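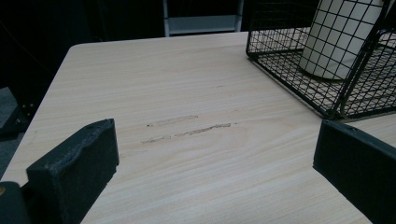 Page last changed: May 2, 2020

Lastside FAQ

Hi, I'm Jytte, and I run Lastside, a price-watching list for secondhand and refurbished kitchen gear. These are the things I get emailed about most!

Do you sell anything yourself?
Nope. I link to shops and the shop takes it from there. If your blender shows up with the wrong lid, please write to them (I'll cheer you on, but I can't refund you).

How do you make money?
Some links pay me a small cut when you buy. You pay the same either way. Shops can't buy a spot on the list, and yes, a few have asked.

Why was the price different when I clicked?
I check everything by hand, usually in the morning, and shops change prices whenever they like. Whatever you see at checkout is the real price.

How many items are on the list?
Right now it's 339. I stop at 500, that's as much as I can keep up with before my coffee runs out.

Can I get an email when something drops?
Sure! Pick up to five items and I'll write when one falls by 30 dollars or more. Cheaper stuff goes in the Friday roundup.
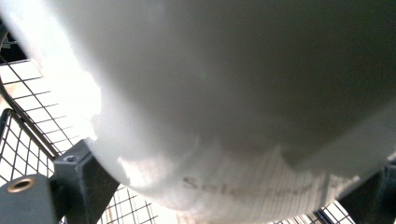 Bakomwood, February

I added this next bit after Slavica Zupan wrote in with a whole page of questions, all good ones.

What does "refurbished" mean on your list?
That the seller says it was tested and comes with a warranty. No warranty, no listing.

Do you ship alerts outside the US?
The emails go anywhere, but prices are in US dollars and don't include import fees.

How do I unsubscribe?
Reply with "stop" and I'll take you off that same day.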